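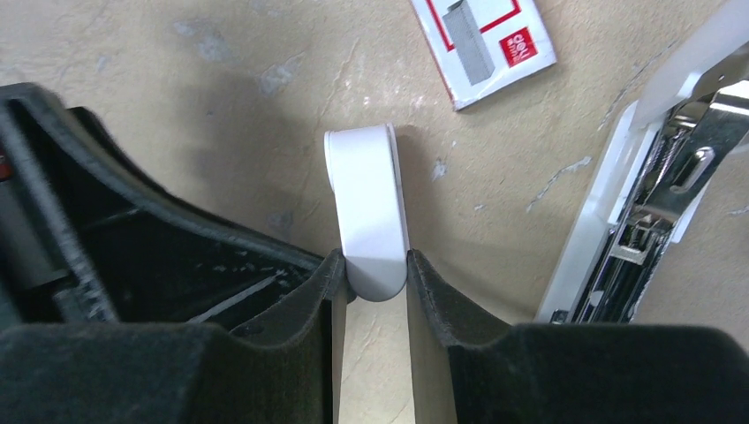 The fingers on my home-built arm are finally at the stage where I trust them with small stuff, and I'd love some opinions before I order more parts. I've been at this since February in the spare room, on a second-hand Salgado arm with a Puva board driving the servos. The fingers were bare plastic to start with and anything smooth just squirted out sideways, so I went over to black felt pads, and they'll pinch a little rounded white plastic bit like that one end-on, right at the tips. I nicked the bench from the stapling corner, so the stapler and the deli staples are living there too. What I can't decide is whether to stick with felt or go to silicone. Anyone been down this road?

gribblewick
Silicone, every time. Felt is lovely for about a month and then it's full of dust and the grip goes. I did mine with the Ilano sheet, cut with scissors, contact adhesive, done in an evening.

solderpuddle
Disagree with gribblewick. Silicone grabs too well! Mine wouldn't let go of anything light, it would open and the thing would come up with the finger and land on the floor. I went back to felt and I just run a lint roller over it before I start.

gribblewick
Then your silicone was too soft. Mine's never done that.

oddsprocket (original poster)
Ha, ok, so that's one each. The dust does bother me, I'll give you that, and I've not tried a lint roller. My other worry is anything that's fixed down at one end. A loose part can shift a bit between the fingers and sort itself out, but a white plastic hinged fitting has its own idea of where it wants to go, and if I come in at the wrong angle something has to give. I'm hoping it's the felt and not the hinge. I've set the closing current at 646 on the Puva, it was 890 before and that was far too fierce, you could hear the servo complaining from the landing.
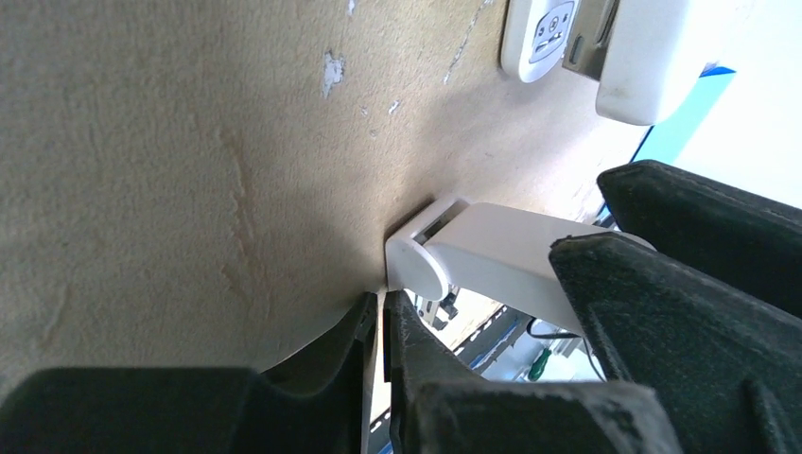
solderpuddle reckons 646 is still on the high side for anything with a hinge, and would drop it until the fingers only just hold, then creep up a bit at a time. Also, which firmware is that? The old Puva one ignored the limit completely if you set it while the arm was moving. Drove me up the wall.

oddsprocket
The newer one, I think? I'll check tonight. I always set it with the arm parked anyway.

tin_lizard
Bit of a side question, but how are you doing the approach angle? If it's all from the wrist camera you'll lose sight of the far end of a long part as soon as the fingers get round it. I put a second camera on a lamp arm (cheap Tudico one) and life got much easier.

gribblewick
Second camera is overkill for a spare room.

tin_lizard
It cost less than your silicone.

oddsprocket
Wrist camera only so far. I do lose the far end, yes, and I've been guessing. Might borrow the desk lamp and see. Going to try a lower current first, with the felt left as it is, so I'm only changing one thing. Has anyone got the Tudico mount file handy?

tin_lizard
Will dig it out on Monday. You'll need to open the hole up slightly, it prints tight.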